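### 4.2 The open day

We opened the lab to the public in February, and it was easily the liveliest day of the whole project. Over the day 803 people came through, many of them families, and most had never stood beside a working robot arm before. The Trekon bench drew the biggest crowd! We had planned short talks between runs, but visitors wanted to keep watching, so we dropped the talks after the first hour and answered questions at the rail instead.

Each showing lasted 15 minutes and used everyday things from home. We chose them for their colour, shape and feel, and let visitors pick which one the arms should try next. Cloths were a favourite with the younger children (they cheered every fold, good or bad), while adults leaned towards objects that need both arms at once. The picture frame was the one we had most looked forward to sharing. It is stiff, it has a stand at the back, and the two grippers have to agree on where it is going. Figure 2 shows the frame held between them.

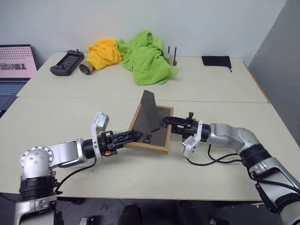
**Figure 2.** Two arms sharing the hold on a wooden picture frame, with a camera module mounted at each wrist.

One visitor asked whether the arms were talking to each other or just both listening to the same boss, and said she would trust the first kind more in her own kitchen. We loved this question, and it came back in other forms all day. In our set-up a single Waveo controller plans for both sides, so her second guess was the right one. Several people then wanted to know what happens if one arm lets go early, and we have added that case to the trials described in Section 5.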